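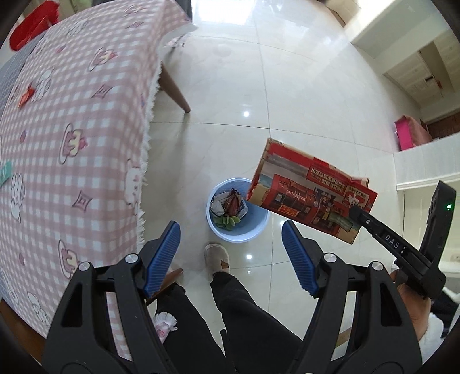

Red package at the blue bin, tiled floor.

Dec 7, 2023
Test kitchen book, Stivari winter menu

Mussel broth again, fourth go. I know, I know, everyone is sick of the smell, but the brunch menu has a hole in it exactly the size of a small hot bowl of something and I still think this is it!

Started with 800 g of mussels from the Midtbø delivery, scrubbed and picked over. Two stayed open when tapped and went out. Same pan as last time, lid on, a splash of cider and no wine at all (the wine version was thin and sour and I don't want to taste it again). Shook the pan twice and had them off the heat as soon as the shells opened. Strained through cloth. Got 474 ml of liquor, a good bit more than on the third go, and it was properly salty, so no salt went in anywhere after that and please nobody add any.

Base: leeks, white part only, sweated in butter very slowly with the lid half on. I got impatient last week and let them catch, and you could taste it right through to the end. This time they went soft and sweet and stayed pale. One potato, grated fine, to give it some body. Then the liquor, then 700 ml of the light fish stock from the freezer. Cream at the end, only a spoon or two per bowl.

Much better. It tastes of mussels first and cream second, and that was the whole complaint about the other three. Still a bit flat in the middle. I tried lemon in one cup, cider vinegar in another and a bit of grated horseradish in a third. The lemon was fine, a bit obvious. Vinegar clashed. The horseradish was lovely for two spoonfuls and then I couldn't taste anything else, so maybe a quarter of that, or put it in the butter for the toast instead?

Toast: used the Jorkska rye, sliced thin and dried out in the Tekon on the low fan setting. The left side of that oven still runs hotter than the right, I turned the tray halfway and the back corner pieces went too dark anyway. Snaps nicely though, and holds up in the broth for a decent few minutes before it goes to mush. The seeded loaf drops seeds everywhere and they sink to the bottom of the bowl like gravel. Plain one from now on.

Held a portion in the bain-marie to see how it would behave over a long service. At one hour it was fine, at two the potato had thickened it and it wanted loosening with stock. Mussel meat held in the broth goes rubbery, so keep it separate and drop it in at the pass. I'd rather lose a few seconds on each bowl than serve those little erasers.

Recipe card is saved under 3484, the old card with the wine in it is still there too, so check which one you've opened. I've put "cider" in the title.

To do next:
Horseradish butter, small batch, try it on the rye
Same broth with half the potato
Cost it properly with the cream measured
Ask Midtbø if the smaller mussels carry on through to April
Dill oil or chives on top, can't decide, do both and have people taste without being told

There's a tub of broth on the second shelf of the walk-in, labelled. Help yourselves, but write down what you think of it.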